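직장인 게시판 > 자동화·로봇 > 현장 이야기

제목: 그릇 정리 자동화 들어온다는데, 저희 팀 사람들은 뭐가 바뀔까요 (길어요)

작성자: 보리차한잔

안녕하세요, 눈팅만 하다가 처음으로 길게 써 봅니다. 저는 단체급식 업체 암베르크(Amberg)에서 식기 쪽 일을 오래 했고요, 올봄부터는 데이터 작업조로 옮겨서 손에 그리퍼를 쥐고 그릇을 집고 쌓는 일을 하고 있어요. 회사가 헤이다리(Heydari)라는 곳과 계약해서 퇴식구 뒤 정리 라인에 로봇팔을 넣기로 했거든요. 그 팔이 배울 동작을 저희가 만드는 셈이지요.

작업조는 저까지 8명인데 전부 원래 식기 세척이나 배식을 하던 분들이에요. 처음에는 다들 표정이 좀 그랬습니다. 내 일 가져갈 기계를 내 손으로 가르치라는 거냐, 이런 말도 나왔고요. 저도 첫 주에는 집에 가서 밥이 잘 안 넘어가더라고요. 그런데 하다 보니까 마음이 조금씩 복잡해졌어요. 나쁜 쪽으로만은 아니고요.

일 자체는 단순합니다. 둥근 식탁에 그릇이랑 접시를 놓고, 양손 그리퍼로 하나씩 집어서 포개는 거예요. 손가락 하나는 그릇 안쪽, 하나는 바깥쪽에 두고 벽을 살짝 무는데, 이게 말로는 쉬워도 처음엔 손목이 얼마나 뻣뻣한지 모릅니다. 맨손이면 눈 감고도 할 일을 처음부터 다시 배우는 기분이에요.
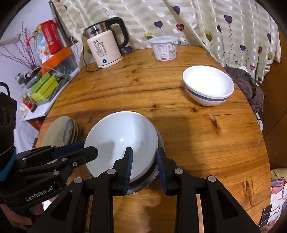 제가 여쭙고 싶은 건 그다음이에요. 설명회 때 들은 바로는 10월에 라인이 바뀌면 정리 담당 자리가 줄고, 대신 '점검 담당'이라는 자리가 새로 생긴대요. 교육은 36시간이고 시급은 그대로라고 합니다. 서서 허리 숙이는 시간이 줄어드는 건 정말 반가운데요, 저희 조에 예순 넘으신 언니들도 계셔서 화면 보고 오류 처리하는 일을 편하게 하실 수 있을지 그게 제일 걱정이에요. 먼저 겪어 보신 분들 계시면 좋은 얘기든 나쁜 얘기든 좀 들려주세요!

댓글 1
작성자: 새벽조반장

반갑습니다. 저희는 물류 쪽이고 재작년에 분류 라인이 바뀌었어요. 제 경험으로는 허리는 편해졌는데 머리가 피곤해졌습니다. 예전에는 몸이 알아서 하던 일이 지금은 계속 지켜보다가 멈추면 뛰어가는 일이 됐거든요. 가만히 기다리는 게 쉬는 거랑은 많이 달라요. 점검 담당으로 가시면 한 사람이 몇 대를 보는지부터 꼭 물어보세요. 저희는 그걸 안 물어봤다가 한참 고생했습니다.

댓글 2
작성자: 남문분식

저는 좀 삐딱하게 말씀드릴게요. 시급이 그대로라는 게 저는 제일 걸립니다. 그릇 집는 요령은 오래 일한 분들 손에서 나온 기술이잖아요. 그걸 넘겨주는데 보상은 없고 자리는 줄고, 이걸 '복잡한 마음' 정도로 넘어가시면 안 된다고 봐요. 글쓴님이 너무 착하게 쓰셔서 괜히 제가 속이 상하네요. 작업조 수당은 따로 있나요?

댓글 3
작성자: 보리차한잔 (글쓴이)

반장님, 몇 대 보는지 물어보라는 말씀 바로 수첩에 적었어요. 고맙습니다. 남문분식님, 수당은 있기는 있어요. 하루에 정해진 횟수를 채우면 붙는데 제일 손 빠른 분이 하루 최대 300회까지 하세요. 저는 거기 한참 못 미치고요(웃음). 그런데 작업조가 끝나면 그 수당도 같이 없어지는 거라, 말씀 듣고 보니 제가 그 부분을 대충 넘겼네요. 대신 속상해해 주셔서 어쩐지 든든합니다.

댓글 4
작성자: 아르카블로우_현장지원

라인 교체를 돕는 업체 아르카블로우(Arkavlow)에서 일합니다. 회사 입장 말고 제 개인 생각이에요. 제가 다녀 본 곳들 중에서 잘 넘어간 곳은, 그릇을 만지던 분들이 점검 자리로 그대로 간 곳이었습니다. 화면은 배우면 됩니다. 그런데 포개진 그릇이 어디쯤에서 미끄러질지 미리 아는 눈은 며칠 교육으로 안 생겨요. 같이 일했던 마키스 베르베리디스라는 기술자가 늘 하던 말이, 오류 기록을 읽기 전에 그 자리에 오래 서 있던 분한테 먼저 물어보라는 거였어요. 언니분들 너무 걱정 마세요. 글씨 크기 키워 달라, 버튼 이름 한글로 바꿔 달라, 이런 건 들어오기 전에 요구하셔야 반영이 쉽습니다.

댓글 5
작성자: 남문분식

윗분 말씀 좋은데요, 점검 자리가 몇 개냐가 문제 아닙니까. 여덟 명이 다 갈 수 있으면 저도 박수 칩니다. 세 명만 가고 나머지는 다른 지점으로 흩어지면 그건 잘 넘어간 게 아니지요. 경험 많은 눈이 귀하다고 하실 거면 자리 수도 그만큼 나와야 앞뒤가 맞아요.

댓글 6
작성자: 아르카블로우_현장지원

맞는 말씀입니다. 그건 저희 같은 업체가 정하는 일이 아니어서 답을 못 드리는 게 늘 마음에 걸려요. 다만 자리 수는 계약 전보다 시험 운영 기간에 바뀌는 경우를 더 많이 봤습니다. 늘어나는 쪽도 있었고요.

댓글 7
작성자: 카를라레데스마

포레오(Poreo) 구내식당에서 14년째 일하는 카를라 레데스마입니다. 한국말로 길게 쓰는 게 서툴러도 이해해 주세요. 우리는 기계가 들어오고 나서 점심 뒤에 같이 앉는 시간이 없어졌어요. 전에는 그릇을 쌓으면서 아이들 이야기, 반찬 이야기를 했어요. 지금은 각자 다른 자리에 서 있어요. 손목은 안 아파요. 그건 정말 좋아요. 그래도 나는 그 시간이 보고 싶어서, 팀장님한테 말해서 교대할 때 같이 차 마시는 시간을 다시 만들었어요. 이것도 미리 말하세요. 월급 이야기하고 같이요.

댓글 8
작성자: 보리차한잔 (글쓴이)

카를라님 글 읽고 한참 앉아 있었어요. 저희도 딱 그렇거든요. 작업조에서도 그릇을 포개면서 얘기를 참 많이 해요. 요즘은 포갠 그릇을 통째로 옆으로 눕혀서 잡는 동작을 연습하고 있는데요, 흰 그릇 뒤에 파란 무늬 접시까지 겹쳐 놓으면 두께가 제법 돼서 잡는 손마다 버릇이 다 달라요. 그걸 보면서 너는 국자도 그렇게 잡더라, 하고 웃고 그럽니다. 이런 시간이 없어질 수 있다는 생각은 미처 못 했네요.
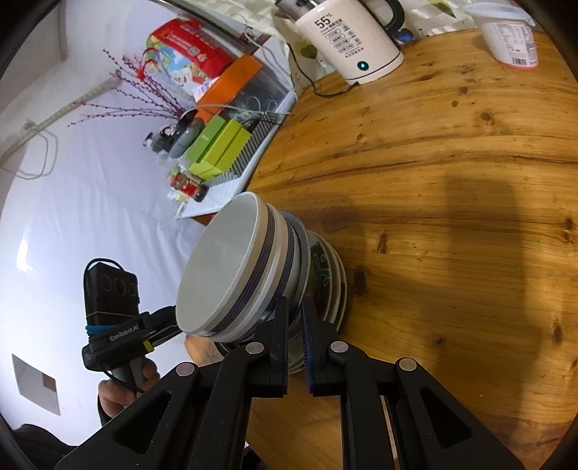 마지막 수정: 오후 9:14 (작성자가 이 댓글을 수정했습니다)

덧붙입니다. 저녁에 조원들이랑 통화해서 회사에 물어볼 것을 정리했어요. 한 사람이 몇 대를 보는지, 점검 자리가 몇 개인지, 작업조 수당이 끝나면 어떻게 되는지, 화면 글씨를 키울 수 있는지, 그리고 교대할 때 차 마시는 시간이요. 마지막 건 넣자고 하니까 다들 제일 좋아하시더라고요. 남문분식님 말씀대로 자리 수는 맨 위에 적었습니다.

댓글 9
작성자: 새벽조반장

잘하셨네요. 하나만 보태면 답은 꼭 종이로 받으세요. 말로 들은 건 담당자가 바뀌면 없던 일이 되기도 합니다.

댓글 10
작성자: 남문분식

맨 위라니 마음에 듭니다. 저는 여전히 시급 쪽이 불만이지만요. 답 나오면 여기 올려 주세요, 저희 가게 옆 급식소 분들한테도 보여 드리게요.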